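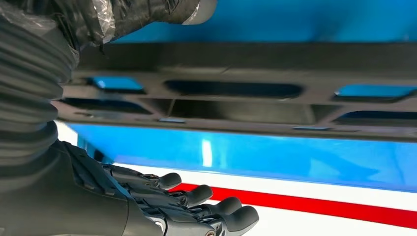 Robotic hand over a white surface

The owner of Bautista, a garage on the edge of Pidton, had a brake caliper in one hand and a coffee in the other when I came by a little after eight, and was only too glad to talk about brake fluid.

"People will fuss over their oil every 5,000 miles, bless them, and then they've had the same brake fluid since the day they bought the car," the owner told me.
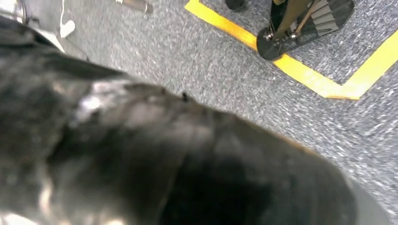
The trouble is water. Brake fluid soaks it up from the air, little by little, and the more it holds the sooner it boils on a long hill – the road down from Dilten being the one that catches people out in September, with a camper on the back.

"The pedal goes soft, and you feel it in your stomach before you feel it in your foot!" 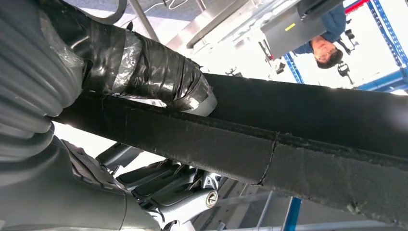

A change at Bautista costs $100 and takes under an hour, so you can sit and wait if you like. "Bring a book," the owner said, "or come and chat with me."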